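August 23, 2020
Last updated by Mareike Weidemann

Glue trials, book repair bench. Mattes Lenz finished the second batch of wheat paste this morning, 14 g starch to 100 ml water, cooked and strained twice. Smoother than the June batch, which had lumps near the bottom of the jar. Test strips are cut from the Natico endpaper, grain long, numbered in pencil on the back. Strip 457 tore while I was cutting it and is out. 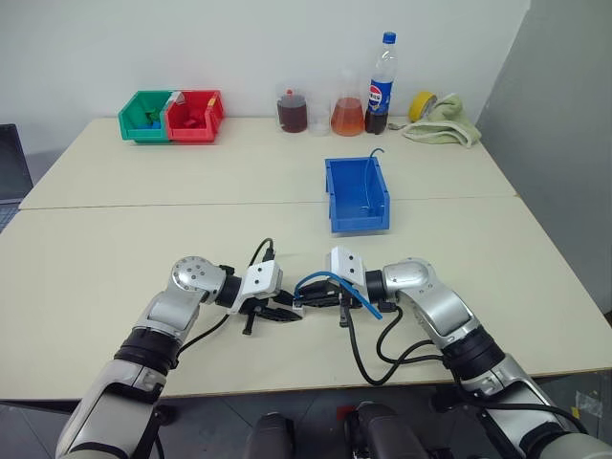 Paste goes on thin, brushed from the center out, then blotting paper and a board on top. I left the first set under weight overnight and it still cockled at the corners, so the Böttcher boards may be too light for this paper. Next set needs a flat surface all in one piece. A cream table with a seam across the top, like the one there, will print a line into damp paper if a strip lies over it. Keep the strips to one side of the join.

The Prikari tissue behaved better. Strip 717 dried flat with 2 coats and bends without cracking. Mattes wants it for the hinges on the Lumen ledger. I would like to see it after a week first. 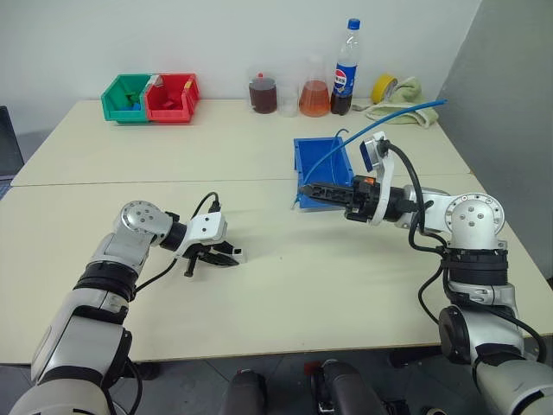 Can the leftover paste be kept for the next set?
Only until tomorrow, covered and in the fridge. Strain it again before use and throw it out if it smells sour.

Still to do: heavier boards, relabel the June jar, order blotting paper.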